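Skollwood workroom – where we're up to

Quick one this month, the printer wants everything by noon and I still have the raffle page to do.

The back workroom at Skollwood is open again. Has been since January, sort of, but now properly. Floor done, shelves up, door closes without a shoulder. Bernice Agbenyega has the new keys, so if yours is the old brass one please hand it in. It won't open anything now except possibly the shed at Brernham.

Money first as people keep asking. We raised $2,877. The floor took most of it. Paint and fillers were $380, more than planned, but the wall behind the old radiator was in a bad way and Waqas Chaudhry had to go back over it twice. The shelves came from Tallix, $270 delivered, and the brackets that came with them were the wrong ones so we are waiting on a swap. Light things only on the top shelf until then please. Wool, yes. Sewing machines, no.
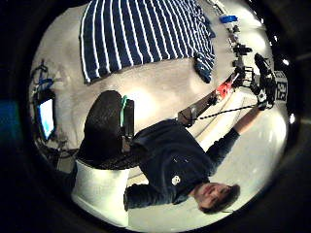

The fabric pile next. We had bags and bags from the fall collection and most of it is sorted. Cottons on the left, stretchy stuff on the right, anything with a stain you can't name goes in the rag bin. Please fold before you shelve. Kulsoom Lashari has cut cardboard for folding shirts against, they're on the hook inside the door, and they do make the stacks come out the same width. Jerseys roll better than they fold. Knits never on a hanger!

Coats and jackets still need a home. Same for the odd shoes, I don't know who is giving us single shoes but thank you I suppose.
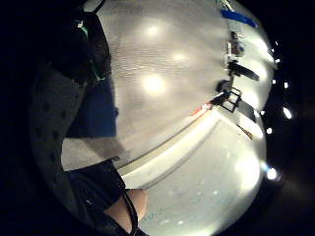 Lighting was the big argument of the winter. Wajid wanted it bright, Hina Rizvi wanted it soft, and the first set of bulbs from Satti was so yellow you couldn't tell navy from black, hopeless for matching thread. Bright won. The downside is shine – the big gray surface throws the light straight back as round bright spots, a bad place for threading a needle, and the pale one on the other side of the white edge glows along one side. So, matte cloths. Hina is hemming a couple. If you get headaches bring a cap, or sit near the window end where it's calmer. We may try one row switched off in the afternoons and see who complains.

Tidying rota is on the door. Sweep before you leave, pins especially. We found 98 pins in the old carpet when it came up and thats only the ones Bernice stopped to count. The magnet on a stick lives behind the door, put it back there.
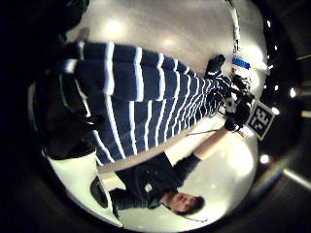
Can I drop off clothes if I'm not a member?
Any afternoon up to four, as long as they're washed and in a bag you don't need back. Leave them with whoever is in, not on the step, it rains in.

Other bits. The kettle is working but the lid sticks, so mind the steam. The lost scarf is still lost. Anyone with a spare ironing board, even a wobbly one, talk to Waqas. And could whoever borrowed the good shears return them to the drawer, same drawer, no questions.

Next sort is at ten in the morning, bring a labeled box if you have one. Wajid is on doors. More next month whn the brackets arrive.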